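Flonness Textile Reuse Center to Extend Saturday Hours in September

The Flonness Textile Reuse Center will open its sorting room to the public for longer hours beginning in September, the center announced this week. Residents will be able to bring clean clothing, towels and fabric remnants to the Nisel Street entrance until 4 p.m. on Saturday, two hours later than at present.

The change follows a busy spring. The center received 821 bags of household textiles over the season, and staff expect the total for the year to pass 1,000. Most of the material goes to families through the Darko clothing exchange. Fabric without a garment use is offered to schools and sewing groups.

"We have had many requests from people who work on Saturday mornings," said Theresia Pfister, director of the center. "The later closing time should make it easier for them to take part." 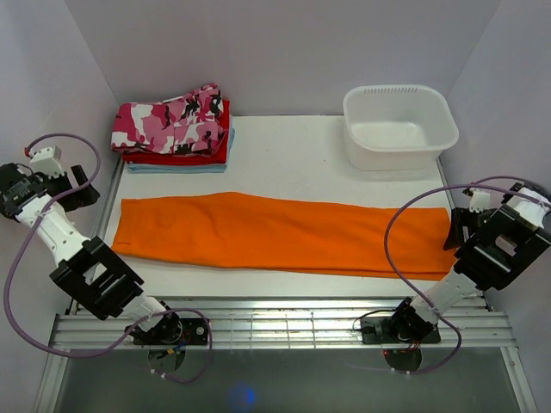

Folding standards at the center will also be revised. Under the new guidelines, donated pieces are to be laid flat, smoothed by hand and folded to a common width before they are stacked. Long pieces are the most demanding – a length of cloth such as the bright orange one, which takes up nearly the full width of the table, must be straightened along both edges before the first fold is made. Finished pieces are placed one on top of another in a back corner, as with the pink camouflage cloth resting on the red and light blue ones, so that the front of the table stays free for the next item. Plastic bins will continue to be used for moving sorted goods between rooms.

Tincuța Husar, who coordinates the sorting program, said the guidelines were drawn up after a review of storage at the center. Evenly folded stacks take up less shelf space and are easier for visitors to look through, she said. Printed copies will be available at the front desk in English and Spanish.

The center will hold 14 short training sessions on the new procedures before the extended hours take effect. Sessions are free and last one hour. Registration is required and may be completed at the front desk or at the Vumodby branch library.

Items that are damp, heavily stained or torn cannot be accepted. Pillows, comforters and carpets should be taken to the municipal recycling yard – the center has no storage for bulky goods.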